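## Section 4: Setting up your first pantry

Your Gruvlow hub is plugged in, it's on the network, and the little Brostemer handheld scanner has paired with it. Now the fun starts! In this section you'll build your pantry list from nothing, give your shelves names, and scan in your first batch of food. Set aside an unhurried afternoon if you have a big kitchen. A small break room or a dorm cupboard goes much faster.

If you haven't paired the scanner yet, go back to Section 3. The steps below assume the scanner beeps when you squeeze the trigger and the hub answers with a short tone of its own.

*Last revised February 10, 2026, for hub software version 2.*

### 4.1 Name your places

Gruvlow calls anything that holds food a "place." A place can be a whole closet, a single shelf, or the basket on top of the fridge where the granola bars end up.

1. On the hub, tap **Places**, then **New place**.
2. Type a name. Use the words people in your home already say out loud, even if they sound silly. "The deep drawer" is a great name if everybody knows which drawer you mean.
3. Choose a type: **Dry**, **Cold**, or **Frozen**. The type sets how the hub handles reminders for opened food.
4. Tap **Save**.
5. Repeat for every place you want to track. You can add more later, so start with the two or three you open most.
6. Print the place cards from **Places > Print cards**, cut them out, and tape each one inside the matching door.

Each card carries a code that you scan before you scan the food. That's how the hub knows where things are going, and once you get into the rhythm of card, item, item, item, card, it feels wonderful.

**Note:** You can rename a place at any time and the old card will keep working. If you delete a place, its card stops working and everything in it moves to a list called **Unsorted**.

**Caution:** Don't tape cards near the stove or under the sink. Steam curls the paper, and the scanner has a hard time with a code that bends.

### 4.2 Get ready to scan

Take the food out of one place at a time. It's tempting to empty the whole kitchen in one go - I've done it, and we ate dinner standing up. One shelf out, scanned, and back again is a much happier way to work.

Pick a surface with room to turn things around. Good, even light matters more than bright light. Shiny bags and foil wrappers throw glare back at the scanner, so if you have a window on one side, stand so that your shadow falls across the package.

While the shelf is bare, give it a wipe and let it dry before anything goes back. Check the dates as you pull things out, too, and set anything past its date to one side. You can scan those straight into the **Used up** list afterward, which helps the hub learn what you tend to overbuy.
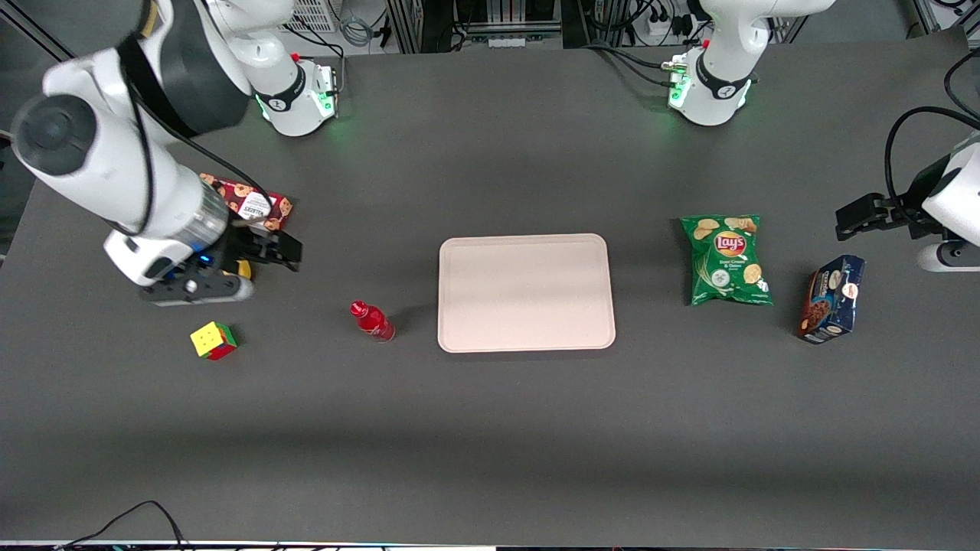 Do I have to scan every single package if I have several of the same thing?

Scan one of them, then turn the dial on the hub until the quantity is right and press it once to confirm. The exception is food with different dates: scan each date separately so that the reminders come at the right time.

### 4.3 Scan your first items

1. Press the hub dial to wake it up.
2. Scan the place card. The place name appears at the top of the hub display.
3. Hold the scanner a hand's width from the barcode and squeeze the trigger. Wait for the beep.
4. Look at the hub. If the product name is right, go on to step 6.
5. If the name is wrong or blank, press **Fix** and see 4.4.
6. Turn the dial to set the quantity.
7. Enter the date printed on the package, or press **No date** for things like salt and sugar.
8. Put the item back on its shelf and reach for the next one.
9. When the shelf is finished, scan the place card a second time to close it.

The starter catalog built into the hub has over 3,000 everyday groceries, and it works even when your internet is down. For anything else the hub checks the online catalog, so give it a moment on unusual items. A slow spinner is perfectly normal the first time you scan something from a small local shop.

**Tip:** Start with cans. They stand still, they don't wrinkle, and you'll pick up the distance and the angle in no time. Save crinkly bags for when you're warmed up. Smooth the bag with your free hand so the bars lie straight.

**Tip:** For round bottles and jars, turn the scanner so its light runs along the length of the bottle. The curve makes a sideways scan harder.

**Note:** Multipacks often have one barcode on the outer wrap and another on the pieces inside. Scan the outer wrap while it's sealed. After you open it, choose **Split** on the hub and Gruvlow will track the pieces one by one.

### 4.4 Add something the catalog doesn't know

Homemade jam, bulk-bin lentils, a tin of tea from your aunt: these all belong in your pantry list, and adding them is my favorite part of the whole system.

1. On the hub, press **Fix**, then **New item**.
2. Type a name that you'd recognize six months from now.
3. Pick a food group. If none of them fits, pick **Other**.
4. Choose how you measure it: pieces, weight, or "full / half / low."
5. Press **Print label** and stick the label on the container.

The "full / half / low" setting deserves a special mention. It came from Orathai Yensuk on our testing team, who keeps rice and flour in big bins and had no interest in weighing them. You just pick a level with the dial when you notice it has changed. It's quick, it's close enough, and it works beautifully for anything you scoop.

**Caution:** Labels stick best to clean glass and hard plastic. Keep them off anything that goes in the microwave. If you reuse jars, peel the old label before you add a new one, or the scanner may read the wrong code.

### 4.5 Share the list

Up to this point only the hub knows what's in your kitchen. To see the list on a phone:

1. Open **People** on the hub and tap **Invite**.
2. Point the phone's camera at the code on the hub display.
3. Type a name for that person and choose **Can edit** or **Can look**.
4. Repeat for everyone in the household.

Invitations expire after 24 hours. If someone misses theirs, delete it and send a fresh one.

We suggest **Can edit** for anyone who cooks or shops, and **Can look** for kids who mostly want to know whether there are crackers. You can change either setting later with no fuss.

### 4.6 If something goes wrong

**The scanner beeps but nothing shows on the hub.** You're probably out of range, or a place was never opened. Step closer and scan a place card.

**The hub shows error 403.** The person signed in only has **Can look** permission. Ask someone with **Can edit** to change it under **People**.

**The wrong product comes up.** Stores sometimes reuse their own barcodes. Press **Fix**, type the correct name, and the hub will remember your version from then on.

**The scanner light is on but it won't beep.** Wipe the window with a soft dry cloth. Flour dust is the usual culprit! If that doesn't help, hold the trigger until the light blinks, let go, and try again.

**Everything landed in one place.** You missed a card somewhere along the way. Open the place on the hub, choose **Select**, tick the items that belong elsewhere, and tap **Move**. You won't need to scan them again.

### 4.7 Keeping it going

Once your first pantry is in, daily use takes very little effort. Scan groceries as you put them away, and scan empties on the way to the trash. We keep our own scanner on a hook beside the bin, right at elbow height, and that one change did more for our list than anything else we tried.

Give the hub a couple of normal shopping trips before you turn on **Suggestions**. It needs to see food leave as well as arrive, and its early guesses lean heavily toward whatever you scanned first. (Ours was convinced that we lived on chickpeas.)

A full recount once a year is plenty for most homes. We do ours in June, when the cupboards are low and the windows are open. Go to **Places > Recount**, choose a place, and follow the steps in 4.3 again. The hub compares the new count with the old one and lists the differences so you can accept or reject each one.

Thanks to Clifford Paquette and Nurhan Değirmenci for testing every step in this section in their own kitchens, and to Thịnh Võ for the place card design. Recipe matching is covered in Section 5, and you can start on it as soon as you have one finished place on your list.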